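Stetden Simulated Manipulation Contest

The Stetden Simulated Manipulation Contest, usually shortened to the Stetden contest, is a student competition in robot arm programming held entirely in simulation. Teams write or train a controller for a single arm, which is then run on a set of tabletop sorting tasks. The contest grew out of a robotics course taught at Stetden by Kalliopi Stojanović and is open to undergraduate and secondary school teams. No physical hardware is used at any stage.

History

The course originally ended with a laboratory assignment on one shared arm. Students booked time on it in the evenings, and much of that time went to resetting the table between attempts. Stojanović moved the assignment to a simulator so that every group could work at once. The first simulated version had a plain gray floor, one bin and a single block.

Dušan Golob, then a student in the course, wrote the scoring program as his final project. It compared the position of each object at the end of a run with a list of allowed positions and wrote the result to a text file. Golob's program made it possible to grade a controller without anyone watching it, and teams from outside the course were admitted the following year. The scoring program has been rewritten since then, but it still produces the same text file.

Simulator

The contest runs on Rikar, a rigid-body simulator maintained by the course staff. Rikar computes contacts between the gripper, the objects and the containers at a fixed time step. Rendering is done separately and can be switched off during training. Teams that use only joint angles and object positions normally leave it off.

Each task is defined by a scene file, which lists the arm, the work surface, the containers, the loose objects and the surrounding room. The room has no effect on the physics apart from the floor. Its colors, floor pattern and lighting can be changed from one run to the next, a practice known as domain randomization. Controllers that rely on camera input are expected to tolerate these changes.

Tasks

The 2026 edition has 3 task groups, named Plulis, Atanasov and Open. Plulis covers reaching and grasping single objects. Atanasov covers transfers involving divided containers. In the Open group, teams submit a scene of their own together with a controller for it.

Divided containers are considered the hardest element. A bottle held at a slight angle tends to catch on a partition, and the contact forces may push the container out of place. Controllers written by hand usually deal with this by raising the object well clear of the rim, moving sideways, and lowering it slowly. Learned controllers often take a lower path and are more likely to touch the dividers.

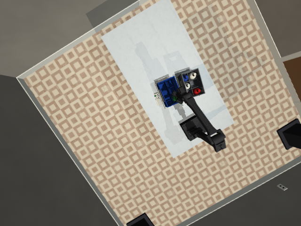
Simulated bottle-handling scene with a blue bin and a dark gray crate, viewed from above.

The arm's own geometry adds a second difficulty. When a target lies close to the base, the elbow must fold outward, and the forearm passes over part of the work surface on its way back. From an overhead viewpoint the wrist and fingers can hide the object being handled as well as part of the container under it. Teams working from images commonly store the last clear view of the cells and combine it with the joint readings.

Controllers

Entries fall into two broad types. Scripted controllers divide a task into stages such as approach, grasp, lift and release, with a test at the end of each stage. They are easy to inspect but need manual adjustment when a scene changes. Learned controllers are trained on recorded demonstrations, on trial and error in the simulator, or on both. The course supplies a starter set of 200 demonstrations recorded with a hand controller. Teams may add their own, up to a limit of 4,000 per task group.

Mixed designs are permitted. A common arrangement uses a script for the long movements and a learned controller for the final approach.

Scoring

A controller is run 49 times in each task group, with object positions drawn from a list that is kept private until results are posted. An object counts as placed if it is upright, inside an allowed cell and free of contact with the gripper when the run ends. Objects that leave the work surface are scored as lost and are not returned to it. Moving a container beyond the permitted distance voids the run.

Ties are broken by total joint travel, with the lower figure ranked first. Elapsed time was used for this purpose in early editions and was dropped after several teams submitted controllers that ran the joints at their speed limits throughout.

Entries for the 2026 edition close on 28 September 2026. Each team submits its controller, a list of outside code used, and a written report describing at least one failed approach.

See also

Domain randomization
Inverse kinematics
Motion planning
Pick and place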